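Do I need a cage around a cobot that takes old PCs apart?
Posted in Shop Automation Help, Amville

I run the bench at a small refurb place and we're setting up an arm for desktop towers - pulling and seating memory, drives and processors, that sort of thing. The arm is sold as collaborative. My boss read that as "no fence, no paperwork" and wants it going by Sunday. I have a feeling there's more to it. What do people here do? Any rules for the electrical side too? Everything gets unplugged, but I don't know if that's enough.

Plinness604

Your feeling is right. Collaborative describes the arm, and what you have to assess is the whole application: arm, gripper, fixture, the part in the fingers. A tower case has thin metal edges and narrow spots where a hand could get pinned against a wall or a drive cage, and no arm datasheet covers that for you. Look at ISO 10218 and, for contact with people, ISO/TS 15066. Then write down every way somebody could get hurt, including clearing a jam, because that's when folks stick their hands in!

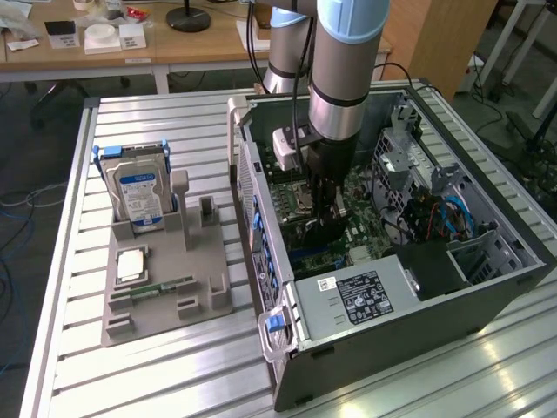

On our bench I also made a rule that parts only get loaded into the fixture while the arm is in a protective stop. Speed stays low whenever anyone's inside the taped line, and cables along the arm get checked at the start of a shift (a snagged one will ruin your afternoon). Keep the e-stop where you can reach it from the loading side - ours was behind the monitor for the first month, which was dumb.

Hayashi_bench

Just buy a light curtain. We did and never thought about it again.

flanley79

I'd be careful with the light curtain answer, it still has to be mounted far enough back for the arm's stopping time. For electrical: unplug the tower, hold the power button a few seconds, and never open the power supply. Ground the fixture and check your fingertip pads for static too. We wrote ours up on one page and it took 30 minutes.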